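Ticket 581: Bimanual policy stalls at handover on round hanger task
Project: Trostus
Opened by: Amna Sial
Assigned: Percy Ñahui 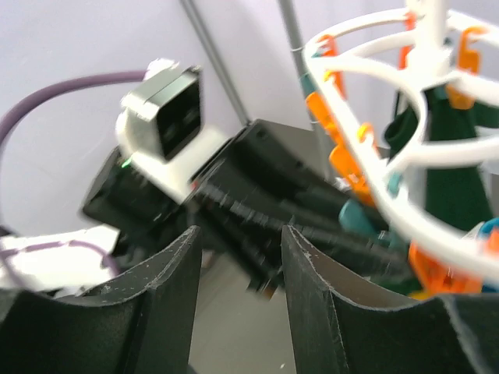

Sial, 9:40
Policy trained on 2684 demos. With both arms near the hanger, the action output drops close to zero and stays there until timeout. Single-arm garment tasks run fine on the same checkpoint.

Ñahui, 10:15
Are you feeding both wrist views? The release config from September masks the second one.

Sial, 10:50
Both are on. Masking either one clears the stall, but then the grasp on the rim gets worse.

Ñahui, 13:05
Plotted the action chunks. Half the demos wait for the other arm before moving and half don't — the model averages the two and picks "wait" on both sides. Loubna saw the same thing on Salinas. Please drop idle segments longer than 3 seconds and retrain. Leave the learning rate alone.

Sial, 16:30
Retrained with 4 seeds. Stall gone on 3. Seed 2 still hangs if the rack is tilted toward the right arm.

Ñahui, 16:55
Send me the seed 2 logs. I want to check the proprio normalization — it was computed before the idle filter, so the stats are stale.

Sial, 17:20
Uploaded to Jumis under the ticket number. Rerunning with new stats overnight.

Status: open, pending rerun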